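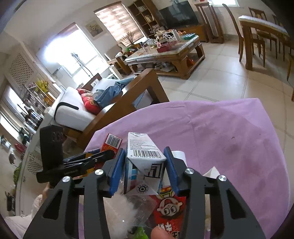 Filed under: Grippers & End Effectors > Setup and Repair
Print this thread | E-mail to a friend

Pads creeping on hand-held gripper, cartons slipping

trendberg_59
Two finger hand-held, the kind with the triangle cutouts in the side plates. Blue pads. Holds a drink carton fine for the first few grabs, then the left pad starts walking down the finger. By the end of Sunday it was hanging off by a third. Cleaned with dish soap, dried overnight, restuck with the Bralent tape. Same thing again. Pad or the joint?

Nandini Suvarna
How tight are the pivot screws? Had this on ours. Looked like glue, was slop in the finger. Finger twists a hair when it closes, pad gets sheared sideways every time. 142 grabs and the tape lets go.

trendberg_59
Snug. No idea on torque, did them by hand.

loledari
Its the tape. Foam tape always creeps under side load. Rough up the finger face with 1000 grit, wipe with alcohol, thin contact cement, clamp it 20 minutes. Leave the screws alone.

Nandini Suvarna
Disagree. Cement it over a sloppy joint and you just tear the pad instead of the tape. And then you're scraping cement off with a razor, ask me how I know. Check play first: close on something flat and stiff, wiggle each fingertip side to side. Should be next to nothing.

loledari
Done 59 pads with cement, not one torn. Just saying

Nazmiye Çetinkaya
What are you closing on mostly? Cartons are slick and they give. People squeeze harder to stop the slip and that pushes the pad down. We set a stop on the trigger so it closes to just under carton width and no further. Creep went way down, same tape.

trendberg_59
Cartons, snack bags, small boxes. No stop on mine. I do squeeze pretty hard tbh

Nazmiye Çetinkaya
Try the stop before anything else then. Costs you a zip tie.

trendberg_59
OK did the wiggle test. Right finger solid. Left one moves, you can feel it click. Outer screw took almost a quarter turn befor it bit. So not snug I guess.

Nandini Suvarna
There you go. Drop of the medium threadlocker, not the strong stuff, and keep it off the plastic. Then check the finger still opens on its own. If it drags, back off a touch.

loledari
Fine but he still needs better than foam tape

shakya_bench
Agree w/ loledari on the tape, agree w/ Nandini on the order. Also mark the screw heads with paint pen, one line across head and plate. Line's off, it moved. I look at mine every morning before 8, takes no time.

trendberg_59
Threadlocker on, paint lines on, zip tie stop on. Kept the tape for now, sorry loledari. Will run bags and cartons tomorow and measure pad position at lunch and end of day.

loledari
cement. you'll be back

Nazmiye Çetinkaya
Post which way it moves if it still does. Down the finger or across, those are different problems.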